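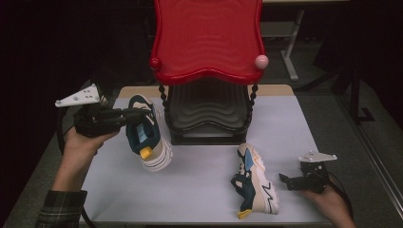
3.2 Rental windows and the unfinished film

Most pay-per-view film services sell two things at once: the film, and a period in which to watch it. The second part gets less attention in the literature than the first. Prices are printed on the button, while the length of the window is usually found one screen further on. In our interviews, customers could often recall what they had paid for their last rental but not how long they had been given to finish it. The same people were quite precise about small household purchases made in the same month. One could give the price of a two-tier shoe rack like the one in Figure 4, with a red shelf over a black one, and also the shop's deadline for returning it. Asked about the film she had rented that weekend, she gave the price and guessed at the rest.

Figure 4. Two-tier rack with red upper and black lower shelf.

We looked at this question using rental records from Skolen, a small online film service, together with interviews carried out in January. Skolen had changed its rental terms the previous fall. Under the old terms, a customer who pressed play had one day to finish. Under the new terms the same customer had two. The price did not change, and neither did the catalog. The change was announced in a single e-mail and in a line on the checkout page.

The records cover 91 households that rented at least once under each set of terms. For each rental we know when it was bought, when it was first played, when it was last played, and how far the viewer got. We do not know who in the household was watching, or whether anyone was watching at all. A film left running in an empty living room is counted as finished. We treat a rental as unfinished if playback stopped before the closing credits and was not resumed inside the window. Gosselin and Beaudoin used a stricter rule in their earlier study of the Urban service, so the two sets of results should be compared with care.

Under the old terms, 33 of the 91 households left at least one rental unfinished. Under the new terms, the number fell to 11. Nearly all of the difference comes from rentals started late in the evening. Films started in the afternoon were finished at much the same rate before and after the change. This fits what we heard in the interviews. People who start a film after putting children to bed tend to stop partway through, and with a one-day window the only practical time to resume is the following evening, when the window may close before the film does. A viewer who starts at nine in the evening and comes back at half past eight the next day has thirty minutes left.

The effect on later purchases is less clear. Households that had lost a film to the deadline under the old terms did not rent less often afterward, as we had expected. They did change when they rented. Several told us they now avoided weeknights entirely. Eylül Aydoğan, who conducted the interviews, noted that customers seldom blamed the service for an expired rental. They blamed their own planning, or a family member who had wanted to go to bed. Only a few had written to customer support, and those who did were mostly given a second window free of charge.

The cost to the service of a longer window appears to be small. Studios license each rental as a single transaction, and the contracts we were shown allow windows of up to two days at the same rate. The concern raised by Skolen's managers was sharing – that a longer window would let one rental serve two households. We found little sign of this. A second full viewing inside the same window was rare under both sets of terms, and where it did occur it was most often a children's film played again on the same device.

Two limits should be kept in mind. First, the households are not a random sample. They agreed to take part after an invitation sent by the service, and they rent more than its average customer. Second, the catalog during the study was made up mainly of older titles. New releases are often rented for a planned evening, and their buyers may be less likely to stop halfway. The Mundgate data discussed in Section 4 include a larger share of recent films and allow a partial check on this point.

We also asked whether customers would pay more for a longer window. Most said no. When the same choice was put to them as a discount for a shorter window, the answers were more evenly split, and several asked how short it would be. We return to the wording of these questions in Section 5.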